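La cuillère, saison deux

2023-01-02

J'avais promis à Florence Marchand de ne plus parler du club sur ce blog avant d'avoir un résultat présentable. Florence, tu peux arrêter ta lecture ici.

Pour ceux qui prennent le feuilleton en route : depuis le mois d'août, notre club de robotique prépare l'épreuve « service à table » de la coupe de Zaltdale. Une pince dans chaque main, on enregistre des démonstrations, et le programme est censé en tirer une façon de mettre le couvert. L'année dernière, on faisait rouler un petit chariot le long d'une ligne noire. Il y arrivait. On aurait pu en rester là, avec notre coupe en plastique et notre dignité.

Le règlement demande un plateau, de la vaisselle et une cuillère. Le plateau ne pose pas de problème, il est grand, plat et beige, il a le tempérament d'un meuble. La cuillère en bois, c'est autre chose. Un manche fin, un bout arrondi, un centre de gravité qui se promène dès qu'on la penche. Ognjen Nikolaidis nous avait fait un exposé de vingt minutes sur la question, avec des flèches. J'ai tout compris sur le moment et je serais incapable d'en restituer une seule.
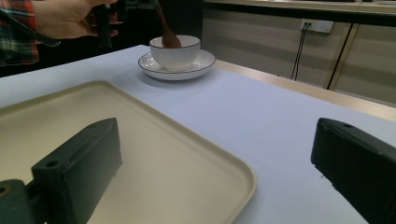
Le compteur affichait 157 démonstrations avant les fêtes. Il en affiche 206 maintenant, dont un certain nombre où l'on m'entend jurer (le son n'est pas utilisé pour l'apprentissage, j'ai vérifié deux fois). Liam Staniforth voudrait qu'on en jette 100, au motif qu'elles sont « trop nerveuses ». Les 100 en question sont presque toutes les miennes. Je note que les siennes sont d'une lenteur de procession et que personne ne propose de les jeter pour cause de somnolence.

On a aussi eu la période Fimo. Crisanto Dimaculangan s'était mis en tête de mouler des embouts qui épouseraient exactement le manche. Une soirée de cuisson dans le four de sa mère, des embouts magnifiques, lisses comme des galets, et à peu près aussi adhérents. Ils servent aujourd'hui à caler la porte du local. 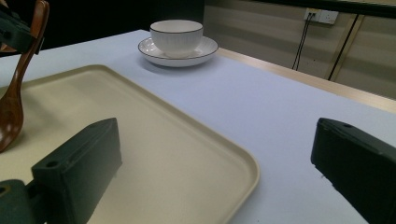

Reste la question de l'ordre des gestes, qui nous a valu notre plus belle dispute de l'hiver. Faut-il prendre la cuillère d'abord, ou s'occuper du plateau pendant que l'autre main est libre ? Ruth Grajales, qui nous encadre et qui a une patience que je ne m'explique pas, a fini par trancher : on choisit un ordre, on s'y tient, et on arrête de changer d'avis au milieu d'un enregistrement. Elle me regardait en le disant.

Prochaine étape, relancer l'entraînement avec le tri de Liam, puis sans le tri de Liam, et comparer. J'ai parié un repas sur le sans. Si je perds, c'est moi qui mets la table, à la main.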